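Grarkness: planning data for the Mastadbridge arm purchase

Grarkness is a set of simulated layouts, trial logs and one long-suffering spreadsheet. We made it to decide which robot arm to buy, what to stand it on, and how much of the budget would be left once the accessories had been paid for. The short answer to the last question is in budget.csv. Sit down first.

Why simulate a purchase

The Mastadbridge workshop has bought a robot arm before. The quote covered the arm. It did not cover the gripper, the mount, the power drop, the safety training or the bolt pattern adapter, all of which came as separate and educational surprises. This time Angharad Beddoe asked for the cell to be laid out in simulation before anyone signed anything, and for every part in the layout to have a matching line in the budget. If it's in the model, somebody has priced it. If it isn't in the model, we don't get to be shocked when it fails to arrive.

What's in the repo

layouts/ – room files with arm, pedestal and table in different positions
trials/ – 300 logged attempts at picking up a small boxy device with a cable on it
budget.csv – 19 line items, each with a supplier column, a price and a confidence column
quotes/ – text notes made from supplier quotes (the PDFs are not ours to share)
notes/ – meeting notes, lightly cleaned

Reading the budget

The confidence column takes one of three values: quoted, guessed, and Cadi. Quoted means there is a written offer behind it. Guessed means we looked at a catalog and rounded up. Cadi means Cadi Cadwaladr said it would cost that much, and in the last round those figures came closer than the guesses did, so we have stopped arguing about it.

Quotes are good for 90 days. The arm and gripper were quoted together by Prestel, the pedestal and table by Gidey. If a quote has run out, the price moves back to guessed until someone gets a new one. Please don't leave it as quoted on the grounds that it was true once.

Shipping is its own line. It used to be spread across the other lines, where it couldn't be seen and did the most harm.

The pedestal question

More meeting time has gone on the pedestal than on the arm. A fixed box is cheap, heavy and stays where you put it, including when you put it in the wrong place. A rolling base costs more and has to be locked down every time it moves. The layouts compare both. The current plan is a fixed box placed close to the table, with the money saved going toward a second set of fingers for the gripper.

Table height in all layouts is 80 cm. The workshop's own benches vary, and one of them rocks. It has not been modeled.

How the trials were set up

Each trial starts with the gripper open and the device somewhere on the tabletop with its cable in a new position. The cable is the whole point. Picking up a box is a solved problem in every supplier's brochure; picking up a box that is attached to a loose tangle tends to come up later, after the invoice. Logs record the start pose, the finger opening, the grasp result and whether the cable got caught.

Known gaps

The cable model is too polite. It bends nicely and never springs back.

Lighting is fixed, so don't use the renders to choose a camera. There is a camera line in the budget anyway, marked guessed.

The room is dressed with tiled walls and a picture on one of them because the room template came that way. Neither has been priced, and the tile is not a proposal.

No noise data. The compressor debate of last October is recorded in notes/ for anyone with a free evening.

Using the files for your own purchase

Copy layouts/base, change the table and pedestal to match your floor, and rename every budget line before you show it to anyone who approves spending. Old line names have a way of becoming commitments.

Preview render

Fixed pedestal, two-finger gripper open, device and cable on the table. The cable has been left in loops, as cables are.

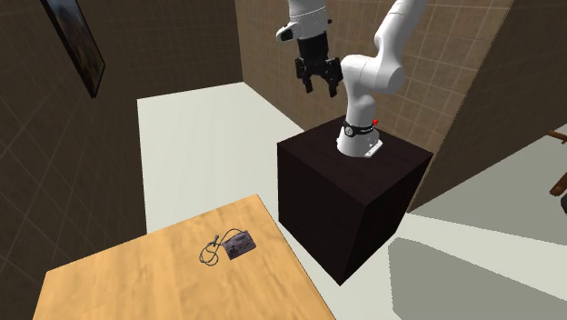 Contact

Layouts and trials: Angharad Beddoe. Budget: Cadi Cadwaladr, preferably before the quotes expire.

Last updated: 21/02/2025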